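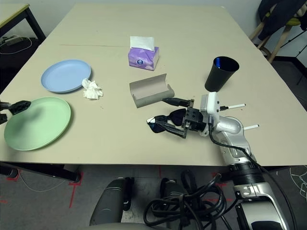 Table-clearing task, robot's own view: sunglasses in the right gripper, open grey box on the table.

Week 2 notes: showing the robot what you want

Okay, so last time we talked about why writing out every motion by hand gets old fast. This week you get to drive! I'll be around the lab the whole time, and so will Tarmo Lūse, who knows the Plarnelum controllers much better than I do (ask him about the triggers, they're touchy).

We'll use two ways of teaching. In the first one you hold the arm itself and push it through the task, which feels lovely and natural until you notice your own hands are all over the camera view. In the second you stand back with the controllers and the arms copy you. Most of our recordings are the second kind, and that's what you'll be marked on.

A few things I've learned the slow way:

Pick your grasp with the ending in mind. Sunglasses are a great teacher here. Grab them any old way and you'll get them off the table just fine, then you reach the box and the angle is hopeless. Look at where they have to go first, then close the gripper.

Go slower than you want to, but don't stop and think in mid-air. If you pause for ages over the box, the robot learns to pause for ages over the box. I did this for a whole afternoon in June and had to bin 11 episodes.

Watch your cables. There's a bit of give in them and that's all there is, so if an arm starts to feel stuck, back up the way you came.

Move things between episodes. Plates, cup, tissue box, all of it. The Griltent set has 3,866 episodes and my favourite thing about it is how messy the tables are. A policy trained on one tidy layout falls over the minute somebody nudges the cup.

Each pair owes me 200 good episodes by the end of the unit. Keep the bad ones too, just label them as failed, because we'll want them for the Carvalho reading.

Before next class: read the first half of the Carvalho chapter and write me a paragraph on which objects you'd find hardest to pick up by remote control, and why. Handwritten is fine.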